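Boltow two-arm kit: is it worth the money?
Speaker notes, Monday session, Ruawai

Slide 1 - title
Leave it up while people sit down. Say who paid: we did. The vendor lent nothing and has not seen these notes.

Slide 2 - what they sell
Two arms, two grippers, a table mount, the software license and a support plan. The brochure calls it "ready for your bench by lunchtime." Read that line out loud and wait.
Ours took until the second afternoon. Most of that went on licensing, not on hardware. If anyone from Wuten is in the room, ask them how long theirs took, because they bought the same bundle.

Slide 3 - the claim I care about
"Handles your everyday containers with no custom tooling." That is the sentence that sold it to our purchasing people. Ask the room what an everyday container is. Let two or three people answer. They will not agree, and the brochure does not say either.

Slide 4 - the sorting job
Keep this one on screen for a full minute. Small labeled containers, two cups, one arm doing the placing. It is the simplest job we could think of that still looks like something a lab would want done. 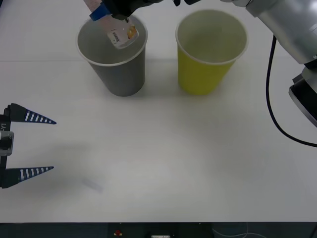
Sorting job on the Boltow kit, container held over the gray cup.

Point at the tilt. The container is over the mouth of the cup at an angle, and a cup that wide at the rim forgives a lot. I would like to see the same move into a rack with tight holes. The demo reel never shows one. Draw your own conclusions.
Point at the barcode too. Someone always asks whether the kit reads it. Ours does not. Scanning is an add-on with its own price, and I have not tested it, so do not let me get dragged into guessing.

Slide 5 - our numbers
200 attempts, same table, same two cups. 61 needed a person to step in. Say it slowly.
The vendor's sheet says "near-perfect placement" and gives no count, no object list and no lighting. I asked for the data behind it and got a link to the brochure.
To be fair - and do say this - the arms themselves gave us no trouble. Our complaints are about the grasp planning and the sales copy.

Slide 6 - do you need the second arm?
For sorting like this, I can't see why. One arm does the placing. The second is in the price whether you use it or not, and Boltow would not quote us for a single. Handovers between arms may justify it. We have not run enough of those to tell you.

Slide 7 - support
Ticket 1163, opened from Prurnasberg, grip force drifting after a restart. First reply in 45 hours, and it told us to restart. Pause for the laugh if there is one, then move on.

Slide 8 - would I buy it again
Not at list price. Ask for a trial with your own containers on your own table, and get the success rate written into the order. If they refuse, that is useful to know before you sign.

Questions. Skip slide 9 if we are running over, it is only the price table and it is in the handout.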